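Search this site Enter keywords Go

Flestby Fantasy League Scoring Project
Progress report to the Trovier Fund
Reporting period ending Sep 20, 2019

1. Status

The scoring engine is complete and has been running against live basketball box scores since July. The player pricing module is complete except for the mid-season adjustment described in section 3. The trade interface is behind schedule. Spending is within the approved budget and no transfer between budget lines is requested.

2. Scoring engine

The engine reads the official box score after each game and assigns points for field goals, free throws, rebounds, assists, steals, blocks and turnovers. Missed shots carry a penalty. The weights are stored in a single table that a league manager can edit before the season opens, after which the table is locked.

Two faults were found in testing. The first concerned players listed under two positions. When such a player was moved from forward to center between games in the same round, the engine counted his first game twice. The fix was applied in July and all affected rounds were rescored. The second concerned corrections to the box score issued after the final buzzer. The engine now checks for corrections for 5 days and then closes the round. Corrections received after that are logged but do not change standings.
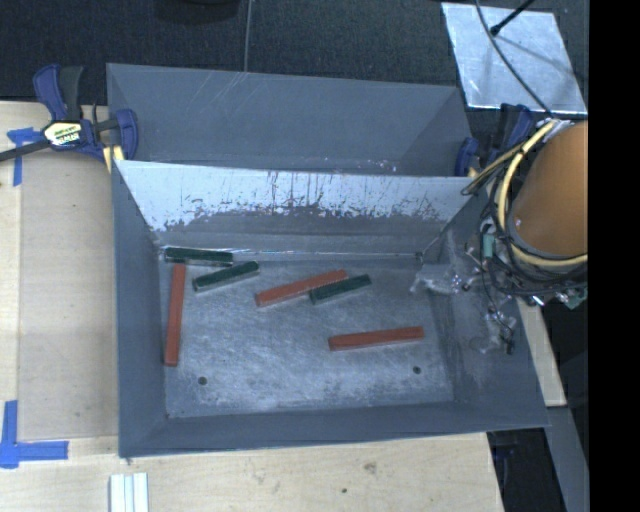 The test league used for this work has 200 teams. Rescoring a full round for all teams finishes well inside the limit set in the grant agreement. The same test has not been run at the target size of 4,000 teams and is scheduled for the next period.

3. Player pricing

Each player opens the season at a price set from the previous year's average. The price then moves on a rolling average of recent games. Under the first version, a center who had one poor game and then one very good one could drop in price and recover within two rounds, which rewarded managers for trading on noise. The rolling window was lengthened and the swings are now smaller.

Rookies and imports have no prior average in the league. They are given a base price by position. Managers in the test league have said that base-priced guards are too cheap when they win a starting spot. The mid-season adjustment is meant to deal with this, and its formula is still under review.

4. Trade interface

Work on the trade screens was assigned to Minami, the subcontractor named in the application. The first delivery did not handle double-game rounds correctly: a trade made after the first game removed the points already earned by the outgoing player. The delivery was returned with a list of failed test cases. A second delivery passed those cases but has not been tested on small screens.

The lockout rule has also changed. Rosters previously locked at the first tipoff of the round. They now lock player by player, at the start of each player's own game. This required changes to the database used by the Puvach server and accounts for most of the delay.

5. Next period

Run the scoring load test at target size.
Fix the mid-season price formula and publish it to test managers.
Complete small-screen testing of the trade interface.
Write the manager's guide, including the captain and bench rules.

The captain rule remains open. At present the captain's score is doubled and there is no substitute if he does not play. A vice-captain option has been drafted, and a decision is needed before the guide can be written. The draft wording will be sent to the Fund separately.

We use cookies to improve your experience on this site. By continuing to browse you accept our use of cookies. Accept Settings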